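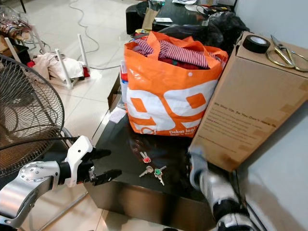 The Fimer Lemma is a two-armed robot that is supposed to do chores, and I have been asked to say whether it does. I'll get to the laundry. The test that told me the most was keys, three of them, lying on a black table with a shine like a piano lid. One has a red head, one has a green head, and one is plain silver, and all three are about as easy to pick up off a hard surface as a wet stamp. You or I would slide one to the edge and let it drop into a palm. The Lemma has no palm. It has black fingers that open and close, and a firm belief that things ought to be picked up from where they are.

16 comments
600 shares
Search reviews

I had the Lemma for most of August, on loan from the Zerkatberg showroom, and I ran it every morning before lunch. The arms are silver, the grippers are white with black fingers, and the whole thing takes up more of a room than the brochure lets on. You will want to move a chair. You will then want to move the other chair.

Setup

Setting up took an afternoon and a phone call. The arms find their own starting position, slowly, like someone getting out of a low car. You then teach the robot a job by doing it several times with the hand controls, and it goes off and thinks about it overnight. The controls are good. They're light, they don't lag much, and after a couple of days I stopped bumping the left arm into things every time I reached for my coffee.

The app is less good. It wants a name for every job, and it won't take two with the same first word, so my list reads "Keys," "The keys," and "More keys." There is no way to delete one. I assume "More keys" will outlive me.

Keys

I asked for each key to be picked up and put in a dish. On the first day I gave it six tries and got one key in the dish, the silver one, by way of the floor. The fingers come down on either side, close, and the key squirts out sideways or stays exactly where it was while the gripper rises, proudly holding air. To be fair to it, the Lemma does notice when it has nothing. It stops over the dish for a moment before going back. The last home robot I reviewed, the Jallo, would drop nothing into the dish and mark the job complete.

A week of teaching helped. By the end it would pinch a key by the head, where there's more to hold, and it got the job done more often than not. It was best with the red and green ones. I put a dish towel under all three one morning and the success rate went way up, since the cloth gives a little and the fingers can dig in. I mention this for buyers. If you own a Lemma, you will begin arranging your house for it.

Laundry

Taking folded clothes out of a shopping bag sounds like the easy half of laundry. The bag I used was a woven one with handles that stand up on their own, and handles are a problem. The gripper would go in for the top shirt and come out with the shirt and a handle, and then the entire bag would be on its way across the table. Teaching it to hold the rim with one arm and pull with the other fixed that, mostly. Watching the two arms work together is the only part of the month I'd call impressive, and I did call my sister in to look.

The clothes were folded when they went in. They were not folded when they came out. The Lemma takes a grip on whatever corner it meets first and lifts, so a stack of shirts becomes a pile of shirts, laid down with great care. It can be taught to fold, and I taught it, and on a good run a towel takes it six minutes. A towel. I timed myself as well but I don't want to make anyone feel bad.

Tape, scissors, and other small stuff

A roll of tape is a gift to a robot. It's round, it's chunky, it has a hole in the middle, and the Lemma picked it up off the top of a box first time and nearly every time after. Scissors were so-so. With big looped handles it can get a finger through, at which point it can't always get the finger back out. I don't recommend standing nearby while it works on this.

I sent my notes to Hawi Berhe, who runs a small packing shop and had a Lemma on her bench for longer than I had mine. She was kinder about it than I was. "I don't need it to be fast, I need it to be boring," she wrote back. Her boxes are all one size, her bench is matte gray, and nothing on it ever moves unless she moves it. On that bench the robot has put tape rolls and small bottles in boxes since spring, and she checks on it when she passes. She also told me she'd tried it on keys once and gave up before I did.

I think that's where the machine stands. On a shop floor, with one job, decent light, and a patient owner, it will earn a bit of its keep. At home, where the shirts are different every time and somebody has left a fan by the table and a cable across the floor, it needs you in the room. If you're in the room, you could be folding.

Noise, cleaning, odds and ends

It hums. The hum is fine with a door shut. The rubber on the fingers picks up lint, and a finger with lint on it can't hold a key, so wipe them daily with a damp cloth. The cable along the top of the arm snagged on a bag handle twice during my month and both times the arm simply stopped and waited for me, which I thought was good manners.

Spare fingers come in the box. I used one set. Support picked up quickly and the man there knew the product, although his advice on shiny tables was to get a different table.

Should you buy it

For a workshop with one dull job, maybe, and ask for a trial first. For a home, wait. I'd look again when it can lift a shirt without undoing it, and when the app lets me delete "More keys."

Mine went back to the showroom at the end of the month. They'd asked for the accessories to be packed in the original foam, and I did that part by hand.

Edited by Nuria Kassa

6 people saved this review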